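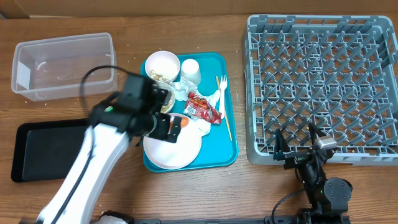
*Figure 18. Cafeteria tray with bowls, paper cup, napkin and snack wrapper on a wooden table.*

## 7. Setting up the audio guide station

This section covers first-time set-up of the Vandis audio guide station in a museum or gallery with up to 22 handsets. For sites with more than one station, complete section 6 first.

### 7.1 Before you start

You need:

- the station base and its power supply
- the handsets, with batteries fitted
- the site key printed on the delivery note
- the tour file exported from the collection catalog

The tour file must be in version 3 format or later. Older files load without an error message, but stop numbers above 735 are dropped.

**Caution:** Do not connect the power supply until the base is fixed to the counter. The base can tip when the upper rack is full and the lower rack is empty.

### 7.2 Installing the base

1. Place the base on a level surface at least 18 inches from any radiator or heating vent.
2. Fix the base with the four screws supplied. Hand-tighten only.
3. Connect the power supply to the socket marked DC IN.
4. Turn on the switch at the rear. The status light shows amber during start-up, then green.

If the light stays amber for longer than five minutes, turn the base off, disconnect the network cable and start again from step 3.

### 7.3 Loading the tour

1. Copy the tour file to the top level of a USB drive.
2. Insert the drive in the front port.
3. On the display, select **Tours > Import**.
4. Enter the site key and press **OK**.
5. Select the gallery languages to be offered. The first language selected becomes the default.
6. Wait for the message *Import complete* and remove the drive.

**Note:** Stop numbers are taken from the label number field in the catalog, not from the accession number. At Lorkmont, where the painting and ceramics rooms had both used 1087 as a label number, the import kept the second entry and discarded the first. Check for duplicates before exporting.

### 7.4 Pairing the handsets

1. Put each handset in the rack with the keypad facing out.
2. Select **Handsets > Pair all**.
3. Check that every rack position shows a green dot.
4. Remove any handset showing a red dot, hold down its **0** key for ten seconds and return it to the rack.
5. Repeat step 2.

Pairing replaces all settings on the handset, including volume limit and text size. Handsets previously used in another building must be paired again.

### 7.5 Testing at the wall labels

1. Take one handset into the first gallery.
2. Enter a stop number from a wall label and press the play key.
3. Confirm that the commentary matches the work on display.
4. Test one stop in each room, and all stops in any room rehung after the last export.

Works on loan or in storage can be hidden under **Tours > Stops > Off display**. A hidden stop plays the message *This work is not on view*.

Record the result on the form in Appendix B.

Revised 4 January 2018. Technical contact: Florence Girard, Vandis.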